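Section 10. Combining Dry Ingredients
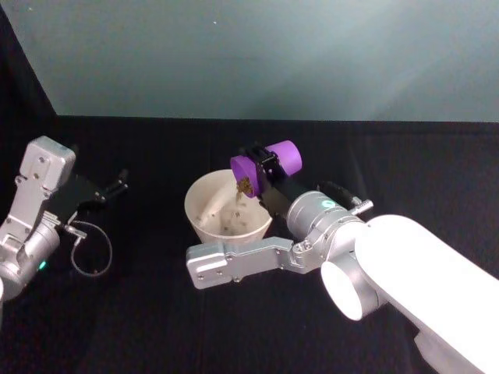 Granular ingredients are measured first and combined in the mixing bowl before any liquid is introduced. Staff of the Hakgate teaching kitchen follow the steps below for each batch.

1. Lay the table cover flat and set the bowl near the center.
2. Place the long utensil in the bowl, resting against the inner wall.
3. Fill the measuring cup and level it. A standard batch requires 53 grams.
4. Hold the cup over the bowl and tip it gradually until the contents run in a steady stream.
5. Tap the cup once to release any remaining granules.
6. Stir for 17 seconds.

NOTE: Cups from the Clavel and Indik sets differ in capacity and must not be interchanged within a batch.

CAUTION: Do not pour from above the height marked on the wall chart. Granules dropped from a greater height may scatter over the rim. Discard any that fall on the cover.

Record the batch number on the intake sheet before proceeding to Section 11.

Revised Apr 25, 2026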